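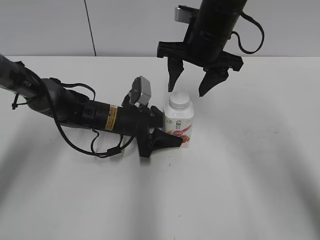 Home Notes Bench Log Archive Contact

6 min read

3rd September

Kefir, batch 11. Back at the bench on a Saturday, which says what you need to know about how the week went.

Starting point: the grains went into storage in July looking like healthy cauliflower and came out looking like something you'd find in a sink trap. Jarrah swears they were rinsed and covered with fresh milk before the break. The jar label says "fresh-ish" in Jarrah's handwriting. I've left the label on for legal reasons.

Weighed the grains after draining: 30 g, down from what I had written as "a good spoonful." Past me was not a scientist. From now on grains get weighed at every strain, on the small scale, with the bowl tared. The big scale has been drifting again and is only good for milk and arguments.

Set up two jars from the same lot of whole milk.

Jar A: 15 g grains, 443 g milk, room temperature, cloth cover.
Jar B: 15 g grains, 443 g milk, same shelf, lid screwed down and then backed off a quarter turn.

The milk weight is odd because that's what was left in the carton after splitting it and then spilling a little. I matched the second jar to the first. Thaddeus asked why I didn't top both up to a round number. Because the store was closed, Thaddeus.

Shelf is the one over the Morkgate incubator, which runs warm on top even with the door shut. I had a thermometer taped to the wood there last time and it read 23 C in the afternoon and 19 C first thing. That swing is probably most of what we've been calling "batch character." If anyone wants to move the jars into the incubator itself, the Bivine starter has it until it's finished, and the Bivine starter has been nearly finished since spring.

Notes on batch 10, which I never wrote up:

Thin. Sour up front, then nothing. Separated hard overnight, clear whey at the bottom, curd floating like a bath toy. I shook it back together and it held for maybe ten minutes. Thaddeus tasted it and said "interesting," then went and rinsed the cup twice. pH at strain was 4.1, which is further than I wanted. I think I was aiming for 4.5 and then went to lunch.

Things I blame, in order: too much grain for the milk, the warm shelf, lunch.

So batch 11 goes lighter on grain, and I check it at 12 hours whether or not I feel like it. I've set an alarm. The alarm is going to go off during dinner.

Sugar question. Jarrah wants to sweeten before bottling. I'd sooner sweeten after, per bottle, at the point of drinking. The last time we bottled with sugar in it and left it on the counter, we had to mop the underside of a cabinet. Jarrah's position is that this was a capping problem. The cap was found behind the microwave, so in a sense, yes. Compromise for now: a third of the batch gets fruit syrup and goes straight in the fridge, and Jarrah opens those over the sink, personally.

Strainer. The metal one is fine, whatever the forums say. It's stainless and the grains touch it for a minute. The nylon one has a split along the rim and I keep losing small grains through it, so if somebody finds a lump in the finished stuff, please put it back in the jar and don't tell me how you found it. New nylon strainer is on the Halliday order with the pH strips and the box of lids. Halliday says the lids are back-ordered. Halliday has been saying this with great warmth for weeks.

Calibrated the meter before starting. Slope was fine. The 7.00 buffer was read against a fresh packet, the 4.01 against one that I suspect has been open since we moved in. Ordered more. If the meter says anything surprising below 4.3, don't plan your day around it.

Checked at four hours, mostly from nerves. Jar A: no visible change, smells like milk. Jar B: same, smells like milk in a jar. Grains floating in both — normal, and I wish I'd known that during batch 2, when I threw them out.

Did some reading while waiting. Found my own notes from the Skididska trial, where we tried to do this with skim to save money. The tasting line just reads "no." I've added nothing to that and see no reason to.

Seven hours. A is thickening slightly at the top and there's a bit of cling on the glass when you tilt it. B still loose. Could be the lid, could be that B is on the end of the shelf nearest the window. I should have swapped them halfway. Writing that here so that batch 12 can fail to do it too.

To do:
- 12 hour check, pH on both jars, stir before reading
- strain, weigh the grains wet, write down the number and not an adjective
- move the thermometer back to the shelf, where it was useful
- ask Thaddeus what he did with the long spoon
- throw out batch 10 (the fridge door one, green lid)
- find out if the green lid is one of ours

Taste test Monday if it lives. Plain first, then Jarrah's syrup ones, sink side.

Recent entries
Batch 9: a smell, and some theories
Rye starter, week three
What the big scale thinks a pound is
Cleaning out the cold shelf
Skim milk: no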